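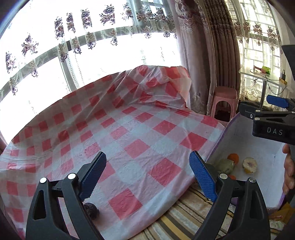 Puludton Table Talk > Picnics and Potlucks > Checked tablecloths, plastic or cotton?

gladysgarden68
Okay picnic people, I need opinions! We're doing the big Sunday potluck at Hurnell Park again and I'm in charge of table coverings. I'm all in on red and white gingham, always have been. It makes plain potato salad look like a party. My question is plastic or cotton. We had up to 200 people last year and every table got a barbecue sauce bath.

mossyporch
Plastic, all day long. Wipe, fold, done. I have one that's been through nine summers and the only thing wrong with it is a burn mark from a citronella candle.

tinroofpete
Cotton!! Plastic sticks to your arms when it's hot and it takes off like a kite in any wind. I bought 2 cotton ones from the Stinamum outlet and they get softer every wash. Ketchup comes out if you get cold water on it fast.

mossyporch
Clips, Pete. They make clips.

tinroofpete
I own the clips. The clips go flying too – ask me about the lemonade.

gladysgarden68
Ha! Okay, what about the creases though? Mine come out of the package looking like a road map and they never really lie flat.

quiltbarn
Gladys, drape it over a bed the night before and let it relax. Then roll it on a wrapping paper tube for the drive over. Some people put plastic ones in the dryer on low with a damp towel, and I would NOT, I lost a good one that way and had to scrape it off the drum.

bluecanoe
I've done the dryer thing for years with no trouble. Five minutes, no heat to speak of, and stand right there.

quiltbarn
Must be a better dryer than mine lol. Still a no from me.

innes_road_baker
Has anybody tried the flannel-backed vinyl? They carry it by the yard at the fabric place on Innes Road. It's heavier so it stays put, and the back grips the table. Costs more, but I love love love mine. I cut it with pinking shears and didn't bother with a hem.

mossyporch
Flannel back is great until it gets rained on. Then it weighs 1,000 pounds and smells like a dog.

innes_road_baker
So hang it over the fence!

gladysgarden68
You all are the best. I'm thinking plastic on the food tables and cotton where folks sit – and Pete, I'm going to need the lemonade story.

tinroofpete
Two gallons. My sister-in-law's white pants.

bluecanoe
What size are the park tables, anyway? The long ones by the creek took two cloths end to end when we did the reunion.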